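Re: Foam clogs on a wet shop floor, which sole compound?

hal_holovko
2019-08-07
We run 17 people on a tiled prep floor and I have to put a footwear rule in writing. Half of them wear molded foam clogs. The Birkitz catalog lists two compounds, plain EVA and EVA with a rubber outsole, and gives slip figures only for the second. Has anyone measured plain EVA on glazed tile with soapy water?

jtremblay
Not on glazed. On quarry tile with detergent, plain EVA was fine when new and poor after one season. The tread wears flat under the ball of the foot first. I'd allow only the rubber outsole.

pelthorpe_maint
Disagree with a blanket ban. Wear depends on the hardness of the foam, and that varies a lot between makers. We set a minimum tread depth of 2 mm and check it with a gauge. Anything under that gets replaced.

jtremblay
Tread depth tells you about drainage. It tells you nothing about the surface of the rubber, which glazes over with grease. I have pulled shoes with full tread that slid on a damp floor.

pelthorpe_maint
Then wash them. Warm water, neutral soap, stiff brush, air dry away from the heater. EVA shrinks with heat, and a pair left in a hot car in April came back a size smaller.

A-A Friesen
Second the shrinkage point. Also, check whether your insurer wants a closed heel. Ours did, and that settled the clog question before we got to compounds.

hal_holovko
Insurer says closed toe, no mention of heel. I will ask them in writing. Does the gauge reach the bottom of a narrow groove?

pelthorpe_maint
A tire gauge with a thin pin does. Measure at the ball and at the heel, both feet, and write down the lower number.

jtremblay
Still not convinced, but if you go that way, check monthly. Quarterly is too long for foam.

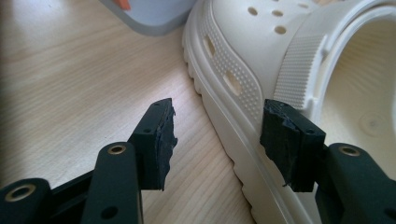

Put the date of first use on the insole in marker as well, or the monthly numbers won't mean much.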